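Stirnia, second time through

March 28, 2021

I finished Stirnia again last night. The first time was in December, on the easy setting, and I rushed it. This time I played on Warden difficulty and tried to do the whole thing without raising an alarm.

For anyone who missed it, Stirnia is a single player stealth game set in a walled harbour town. You play a clerk called Bhutto who has been dismissed from the customs office and wants her papers back. There are nine chapters and most of them take place indoors. It came out on PC first and the console version followed.

Warden changes more than the guards' eyesight. They check cupboards, they relight lamps, and if one of them finds a door open that should be shut he goes and fetches a friend. I had got into the habit of leaving doors open behind me as a way out, so the first two chapters took me a whole weekend.

The chapter I liked least in December was the Omley bathhouse, and it is now the one I like best. On easy you can walk through the steam and out the other side. On Warden the boiler man turns the steam off when he hears anything, and you are left standing in the middle of a large room with four people in it. I got past by waiting in the laundry until the shift changed. My stats page says I loaded that chapter 63 times.

The customs office is still a mess. The guard on the upper landing gets stuck facing the wall if you save while he is turning, and he stays like that until you leave the building. I reloaded an older save because it felt like cheating. The key to the archive is also still in a drawer you can't highlight unless you crouch. The safe code is 1712, if you don't want to hunt for the letter.

I played with the music off. Footsteps sound different on each kind of floor and you can hear which room a guard is in before you see him. Carpet is the safest, then boards. Tile is bad in boots and fine barefoot, but barefoot you can't run.
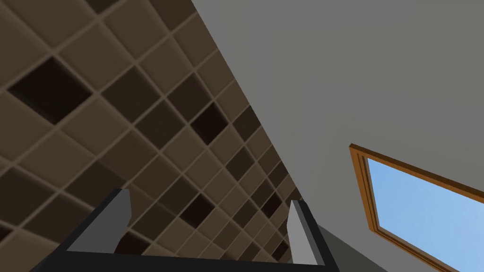 Iqra Warraich wrote to say I've got the floors wrong: boards are worse than tile on Warden, and the creak carries up a storey, so she goes barefoot from the bathhouse onwards and never puts the boots back on. I tried it in chapter seven this morning and she's right about the creak. I'm less sure about the boots, as you need them for the roof.

Final time was a little over 19 hours, with two alarms, both in the customs office. I'll have another go at that chapter once the next patch is out.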